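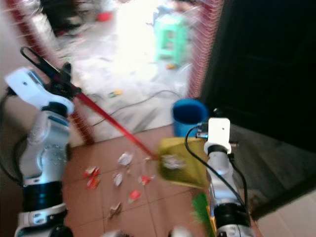
Local History Workshop, Session 4: Reading the Records of a Street

Handout for participants. February 3, 2022

In the last session we worked with printed histories of the town. In this session we leave the printed books and go to the records from which such books are made. We will follow one street, Dorkell Street in the old east part of Grimdale, through three kinds of sources: the city directory, the deed book and the tax list. At the end you should be able to do the same work for a street of your own choice.

Please bring this handout again for Session 5. The exercise on the last part will be discussed there.

1. What a street is, for a historian

A street in the records is less stable than a street on the ground. Its name may change. Its house numbers may change, sometimes more than once. It may be made longer, or be cut by a railroad, or lose one of its sides when a road is made wider. Before you look for any person or any house, you should write down the history of the street itself.

For Dorkell Street we have this order of events:

The land was part of a farm until it was divided into lots by the Skenov Land Company.
On the first plat the street is called East Lane. It has lots only on the north side.
The name Dorkell Street appears in the second plat, which also shows the south side.
All houses in the east part received new numbers some years after the town limits were moved.
The lower end of the street was closed when the freight yard was built.

If you miss the renumbering, every later step will be wrong. A family who seems to move from number 59 to another house may have stayed in the same rooms the whole time. The old number 59 and the new number 59 are two different lots, and they are on different sides of the street. I have seen a very nice family history with a wrong house on its cover for this reason.

2. The city directory

City directories were sold to businesses. The publisher sent men from door to door and they asked who lives here and what is his work. Then the answers were put in order by last name. Many directories have also a second part that is arranged by street, and for our purpose this second part is the better one. If your directory has no street part, you must read the complete name part and pick out the addresses. It is slow work, but for a small town it can be done in a few evenings.

Things to keep in mind:

The directory shows the year before. The men walked in the fall or winter and the book came out in the spring, often in May. A directory with a given year on its cover tells you mostly who was there some months earlier.

Women are often missing. A wife may be given in brackets after the husband, or not at all. A widow usually has her own line, with the name of the dead husband. Daughters who worked are sometimes listed and sometimes forgotten.

Boarders are marked with a short letter, most often "b" or "bds". Householders have "h" or "r". Read the list of short forms in the front of every volume, as the same letter can have another meaning from one publisher to the next.

Spelling follows the ear of the man at the door. In the Grimdale volumes one family on the north side is written in four different ways in six years. Always look also under the letters that sound similar.

The directory is silent about people who were not at home, who did not want to answer, or who lived in the rear houses behind the main lots. In the east part there were many rear houses. You will meet them in the tax list.

3. The deed book

A deed says that a piece of land goes from one person to another. The seller is called the grantor and the buyer is called the grantee. The county keeps an index for both. When you know the owner of today, you begin in the grantee index and look for the day when this owner bought. This gives you the name of the seller. Then you look for the seller as a grantee, and so on, back to the plat. We call the result a chain of title.

Please copy for every deed:

Book and page
Date of the deed and date of recording (they can be years apart)
Grantor and grantee, with all first names and with the wife, if she is named
Lot and block, exactly as written
The price, exactly as written
Any condition

The price needs some care. "One dollar and other good consideration" tells you nothing about the value of the land. It was common between relatives and also between strangers who did not want to show the price. A round sum like $1,000 can be a true price, but compare it with the neighboring lots before you believe it.

Conditions are often the most interesting part. The Skenov deeds say how far the house must stand from the street, what it must cost at least, and that no stable may be built at the front. Some deeds from later years have conditions about who was allowed to buy or live on the lot. These lines are painful to read. Copy them completely and do not make them softer in your notes. They explain a lot about who lived on which side of the freight yard.

When the chain breaks

Most chains have a break. The usual reasons are a death without a deed, a tax sale, or a divorce. For a death, go to the probate files. For a tax sale, look for a sheriff's deed. If there is still a gap, look at the deeds of the two neighbors. Their land descriptions may say "bounded on the west by the land of", and there you find your missing owner. 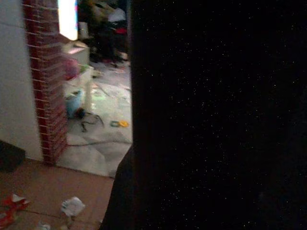 4. The tax list

The tax list was made every year by the assessor. It gives the owner, the lot, the value of the land and the value of the buildings. For us the last column is the important one. When the value of the buildings goes suddenly up, something was built. When it goes suddenly down, there was a fire, or something was taken down, or the owner complained with success.

For one lot on the south side, the value of the buildings stays at $70 for several years. That is a shed or a very small rear house. In the next list it is many times higher, and in the same year the directory shows the first family on this lot with an "h". The two sources together give us the year of the house. One of them alone would leave us in doubt.

Be careful with years in which all values on the street change together. In such a year the assessor made a general revision and you cannot conclude that anything was built.

5. Putting the three together

Make one sheet of paper for each lot, with the years down the left side. Use three columns: directory, deed, tax. Write only what the source says. Your own ideas go on the back of the sheet, with pencil.

A part of such a sheet, shortened:

Year 1. Directory: no entry. Deed: land company to a carpenter. Tax: land only.
Year 2. Directory: no entry. Deed: mortgage by the carpenter. Tax: land only.
Year 3. Directory: teamster, h; two boarders. Deed: none. Tax: land and building.
Year 4. Directory: teamster, h. Deed: carpenter to a grocer. Tax: the same, owner now the grocer.

From this we may say that the carpenter probably built the house with borrowed money, rented it and then sold it. We may not say that the teamster ever owned it. Many beginners take the person in the directory as the owner. On Dorkell Street a large part of the householders were tenants.

6. Where to find the sources

The directories are in the Naciri Reading Room, on the open shelf. They may not be taken out, and the oldest 2 volumes are given only as copies. The deed books are with the county recorder. The tax lists are on microfilm, also in the reading room, and you should reserve the machine a day before. Pencils only in both places.

7. Exercise for Session 5

Choose one lot on the north side of Dorkell Street from the plat that was given to you. Find it in five directories, in at least one deed and in three tax lists. Fill one sheet.

Write half a page on the question: who lived on this lot, and who owned it? Give the book and page for each statement. If two sources do not agree, give both and say which one you trust more.

Those who prefer to work on their own street can do so, but please check first that its tax lists have survived. For the streets west of the river there is a long gap.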